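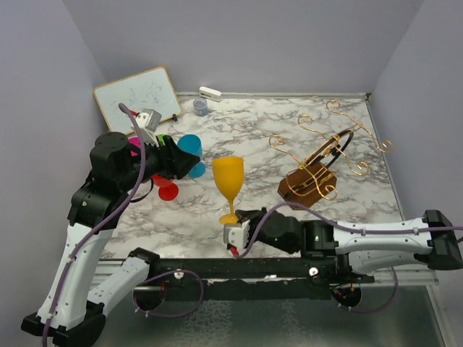 Hường La wrote that the pain column in the first release mixed two scales, and that anyone who averaged it across the whole file would get a number with no meaning. She was right. The column has been split in this release, and the old one is gone.

Skonen Recovery Diaries, data card

Contents

346 diary entries written by 36 adults at home after planned surgery on the abdomen. Each entry covers one day. Entries are free text, between one line and two pages long, with a few fields filled in by the writer. All text is in English. Spelling is left as written.

Files

entries.csv: one row per diary entry
writers.csv: one row per writer
notes.txt: changes to single rows, with the row number and the reason

Fields in entries.csv

entry_id: text, unique
writer_id: text, matches writers.csv
day: whole number, days since leaving the hospital. The day of discharge is 0.
text: the entry
pain_words: none, mild, moderate, severe, or blank
pain_number: 0 to 10, or blank
sleep_hours: as reported, to the nearest half hour
walked: yes, no, or blank
clothes: free text, optional

Only one of pain_words and pain_number is filled in for any row. Writers who used the paper booklet were given words. Writers who used the Edet form were given numbers. Do not convert one to the other. There is no row where the same person answered both ways on the same day, so a conversion cannot be checked.

The clothes field was added at the request of the writers. Many of them had been putting this in the main text anyway: first day out of pajamas, first day with a waistband, first day with a belt. Blank means the writer left it blank. It does not mean there was no change.

Fields in writers.csv

writer_id: text
age_band: ten-year bands, top band is 70 and over
source: booklet or form
lives_alone: yes, no, or blank
last_day: day number of the last entry

How the entries were collected

Writers were asked to keep the diary for as long as they found it useful. There was no reminder and no set length. Most stopped when they went back to work or to their usual routine, so the later days lean toward people whose recovery was slow. A falling number of entries should not be read as people getting worse or better.

Booklets were typed up at Irnier. Words that could not be read are marked [unclear]. Crossed-out words were not typed.

Removed or changed

Names of people, hospitals, streets, and pets were replaced with a bracketed label such as [sister] or [dog]. Dates in the text were replaced with day numbers. Medicine names were kept. Entries that were mostly about another person's health were left out.

Known problems

Sleep hours over 12 usually include naps. Some writers counted naps and some did not, and the form did not ask.

In 7 rows the day number is a guess from the text. These are listed in notes.txt.

Three writers stopped and started again after a gap. Their day numbers carry on from the original discharge, including one who was readmitted.

Thanks to family, neighbors, and well-wishers take up a large share of many entries. Tools that score mood from word counts will rate these entries as cheerful even when the rest of the text is not.

Not suitable for

Predicting recovery time, giving medical advice, or comparing hospitals.

Versions

1.0: first release
1.1: November 27, 2023. Pain column split, labels for pets made consistent, Stelis import script fixed so that blank sleep hours no longer load as zero.

The next update is planned for December and will only touch notes.txt. Send corrections with the entry_id and the field name.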